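Drulix vende desde junio un paquete de simulación para quien quiere ensayar tareas de mesa con un brazo robótico antes de comprarlo. La licencia básica cuesta 2342 euros al año; la completa, con 35 escenarios, sube a 2970.

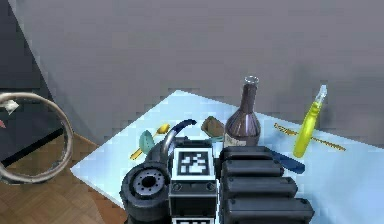 La instalación nos llevó una mañana. Botellas, cucharas y espátulas se cambian de sitio desde un menú, y los marcadores de la pinza vienen ya en el modelo. Shazia Khattak, de Drendska, lo usa desde hace ocho meses y echa en falta un manual mejor. El soporte responde por correo, los miércoles con más retraso.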